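Why Does Cloth Crumple?

Hi again! I've had a cloth on my mind all week. Just a plain old cloth, the kind you wipe a table with or throw over your shoulder when you're cooking. Drop one and it makes hills and valleys and little caves. Drop a sheet of cardboard and it just lies there, flat as a pancake. So what's going on?

Cloth is made of threads, and threads are made of even thinner hairs called fibers, all twisted together. In a woven cloth the threads go over and under each other, like the strips in a basket. They aren't glued! Each thread can slide a tiny bit past its neighbor, and each one can bend on its own. Put hundreds of them side by side and you get something that can bend every which way at once.

Paper has fibers too (they usually come from trees), but they get mashed together wet and then dried, so they grab on tight to each other. You can bend a sheet of paper into a curve, like a bowl or a slide. Now try to bend it the other way at the same time. It won't go – it buckles and gets a sharp crease instead.

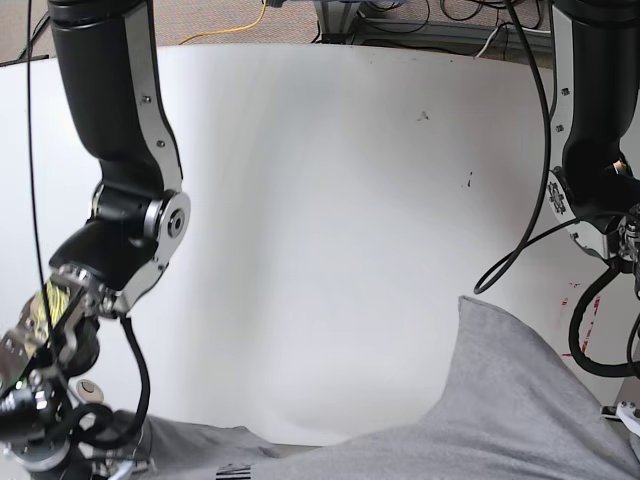 Cloth is much more easygoing. If you pinch it in one spot and let go, it may stay up in a soft peak, like a tiny mountain. The folds lean on each other and hold it there, and the threads rub together, which stops them from sliding back down. That rubbing is called friction. Silky cloth doesn't have much of it, so a silk mountain flops pretty fast. A fuzzy towel has loads, and I've made towel mountains that stood up all through breakfast.

Want to try? You'll need a dish towel, a napkin, a T-shirt and a sheet of paper.

Lay the first one flat on a table. Pinch the middle with two fingers, lift it up a little, and lower it slowly. Let go and start counting. Did your mountain stay up? Do the same with the other 4 – oops, the other three, I always count the first one twice! Write down which mountain was tallest.

Then scrunch each one into a ball, count to 8, and open it up again. Look closely at the creases. The paper keeps nearly all of its lines, and the T-shirt probably smooths out the best. T-shirts are knitted, so their threads go in loops, and loops love to spring back.

Next time I'll tell you what an iron does to all those wrinkles. Save your scrunched paper, we're going to need it!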